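# Reaching Parents and Caregivers Through Evening Education Sessions

Final Project Report, Community Health Practicum
Submitted by Godfrey Koech
Feb 22, 2018

## 1. Background

The Gunlow Family Center has offered individual counseling to teenagers since it opened its Modeneck office. Staff reported that parents often called with general questions about anxiety, eating problems, and grief, and that these calls were answered one at a time by whichever counselor was free. The practicum placement was asked to plan, run, and evaluate a short series of evening sessions for parents, foster parents, teachers, and youth leaders in the Modeneck and Divberg school areas.

The project had two aims. The first was to find out whether adults who do not use the Center's services would attend a free session on a mental health topic. The second was to learn which topics and formats they preferred.

## 2. Planning

Planning began in October. The student reviewed the Center's call log with the clinical supervisor and grouped the questions by subject. Anxiety in middle school students was the most frequent, followed by grief after a death in the family. Seven sessions were scheduled, each lasting ninety minutes, with a counselor speaking for the first half and open discussion in the second.

Invitations were sent by mail to 1,255 households. Printed flyers were also left at the Divberg library, two pediatric offices, and the Cuadros Street recreation building. The total printing budget was $300, which covered the flyers and the handouts but did not allow for a second mailing.

Registration was handled by telephone. This was a decision of the Center, which did not wish to collect names online, and it added to the workload of the front desk during the first two weeks.

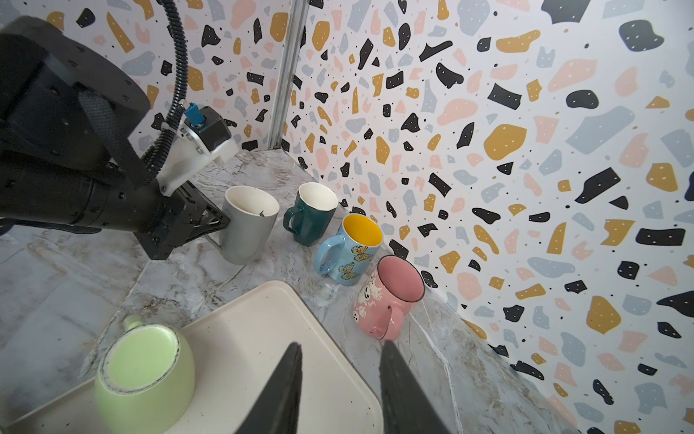

Callers were asked only for a first name, the session they wished to attend, and whether they needed child care. The child care question proved useful. Of the 16 adults registered for the opening session, more than half asked for it, and a second room was set aside from then on.

## 3. Results

Attendance was uneven. The sessions on anxiety and on grief were full, and the anxiety session was repeated by request. The session on eating problems drew the fewest people, although those who came stayed well past the closing time and asked detailed questions about how to speak with a child's doctor.

Comment cards were collected at the end of each evening. The most common request was for more discussion time and less lecture. Several teachers wrote that they would have preferred a late afternoon start. Parents from Divberg mentioned the bus schedule, as the last route back leaves before the discussion period ends.

## 4. Limitations

The comment cards were anonymous and could not be matched from one session to another, so the project cannot show how many people attended more than once. No follow-up was made to learn whether participants used the information at home. The mailing list was also two years old, and a number of envelopes were returned.

## 5. Recommendations

It is recommended that the Center continue the sessions on a smaller scale, with one topic offered each season and at least one session held in Divberg. The lecture portion should be shortened to thirty minutes. Handouts should be available in Spanish before the next series is announced.

The registration script, the comment card form, and the session outlines have been left with the clinical supervisor.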